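Grullar's grocery pickup is open, and we love it

If you've been putting off the big weekly shop, good news! Grullar on Avgate Road now lets you order online and collect from the side door, and after trying it for most of January I'm completely sold on it. You pick a two-hour slot, pull in, give your order number and off you go.

The range is better than I expected, with 922 items on the list so far - all the everyday stuff, plus a really good snack aisle.

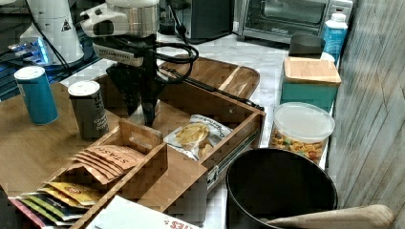

Chips in the snack drawer.

Huguette Langlois, who runs the pickup desk, told me they'll swap out anything you don't like the look of, right there at the door. I handed back a soft avocado and had a better one in my hand before I'd closed the trunk (thank you, Huguette!).

A tip from me: build your list over a few days and leave it saved in the cart.

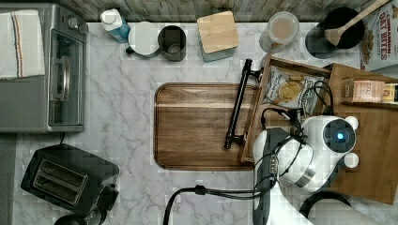 The cart keeps everything until you check out, so you can add the mustard when you think of it. Last orders for same-day pickup are at 9 in the morning, and the early slots go fast. Bring your own bags if you can. Kristóf Farkas is collecting suggestions for new items, so send him yours - I've already asked for rye bread.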